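Hand-Guided Demos FAQ — Sulstead Collection Project

Quick answers for new demonstrators. Last touched in March, more coming when we get time.

What am I doing exactly?

Showing the robot a job by doing it yourself. You hold the gripper, squeeze, move stuff around the table. The camera on it records. One full go at the task = one demo.

How many demos per task?

91 good ones for a simple pick and place. The plug tasks need 111, small parts are harder to learn from. Bravum has 3291 in total so far, all tasks.

Where do my hands go?

Behind the gripper. Keep fingers out of the view past the tips. Same grip all day if you can.

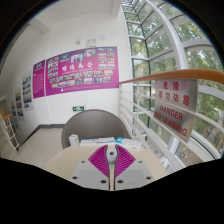

How fast should I move?

Slower than normal, but don't stop and start. Steady. If you'd feel rushed watching it back, it was too fast.

What do I do between demos?

Open the gripper all the way, go back to the start pose, move the adapter somewhere new on the table. Small changes are fine. Dont put it in the same spot 3 times running.

I dropped something. Restart?

Keep going if you can pick it back up with the gripper — recoveries are useful. If you grabbed it with your other hand, mark the demo bad and start over.

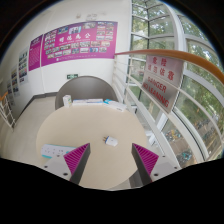

Remote control vs. hand-held

Both count. Remote runs go through the Clavero desk, with the real arm and a headset. Slower, and you need the training first. Hand-held you can start the same morning.

Do I stand or sit?

Stand. You can walk up to the table as part of the demo, the model needs to see approaches from further back too. Just don't swing the gripper around on teh way in. 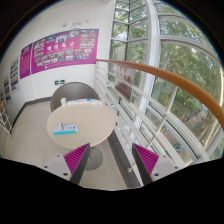 Round table from a step back, power strip on the near side.

Where do the files go?

Ivanov folder, by task name. Upload before 5 p.m. or they miss the overnight job. Check the upload finished before you wipe the card.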